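Robot Manipulation, Unit 6 handout
Residual policies for PC disassembly and assembly

6.1 The task

The Ponik benchmark uses a desktop tower laid on its side with the side panel off. A printed fixture to the left of the case holds loose parts in known poses. Everything is measured from the fixture corner, so calibrate that first.

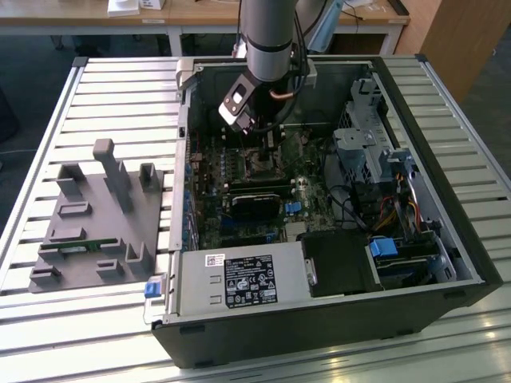 6.2 Base policy and residual

The base policy is trained by imitation on 50 teleoperated demonstrations per part. It gets the gripper close, but small position errors matter a lot near a slot or a latch. The Eren method keeps the base policy frozen and learns a small correction on top of it - a residual - from wrist force and the wrist camera view. The correction is clipped to 2 mm per step.

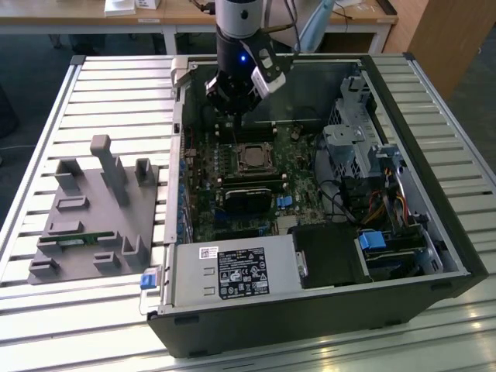

Fig. 6.2. Gripper over the upper-left part of the case, CPU socket exposed.

6.3 Results to know

The Varavby group trained the residual for 400 episodes. Failures dropped most on memory modules and least on the socket lever, where the fingers have little room and the contact signal is weak. 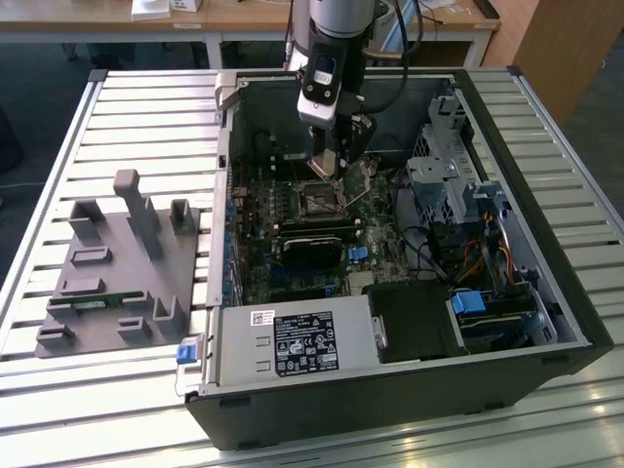 Most of the remaining errors come from the approach angle. The residual corrects position only, so a tilted start stays tilted. Grustetti adds a rotation term, at the cost of 21 extra hours of training.

Reading: Ponik task sheet, sections on fixtures and clipping. Bring your force plots to the lab.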